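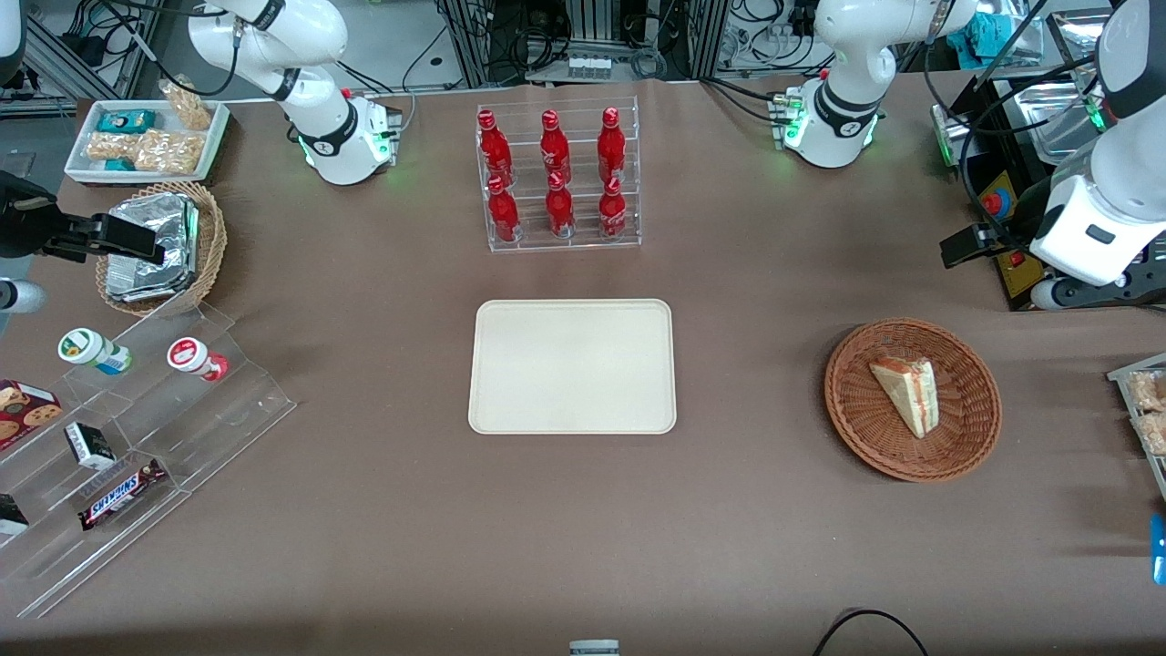

How long should a bottle of eau de parfum last once it's open?

Posted by Rosalind Pruitt, 6 May 2020

I bought a 50 ml bottle of Metia eau de parfum in January last year and used it most days until the summer, then put it away. I got it out this week and the first few minutes smell sharp, a bit like nail varnish remover. After that it settles down and smells nearly right, though the orange part seems weaker than I remember. The colour has gone darker too. It was kept on the bathroom shelf out of its box. Has it gone off, and is it safe to put on skin? I don't want to bin it if I can help it as they've stopped making this size.

Yasmine Samir
The bathroom is probably what did it. Heat, damp and light all spoil perfume, and citrus notes go first, so what you describe with the orange fits. A half-empty bottle also has more air in it, which speeds things up. I have a Baptista one with a lot of amber in it that is still fine after more than 2 years in a drawer, but the lighter ones I try to finish within a year or so.

A darker colour on its own doesn't mean much. Vanilla does that anyway. As for skin, spray a little on the inside of your arm and leave it a day. If it itches or goes red, stop. If it's fine, wear it, or spray it on a scarf, but check first that it doesn't stain. Keep it in the box in a bedroom drawer from now on. I wouldn't bother with the fridge.

plikumeo_fan
Could just be the sprayer. The bit left in the tube goes stale when it isn't used. Do four or five sprays into a tissue and then smell it again. Worked on my Praken one, which I had nearly thrown out.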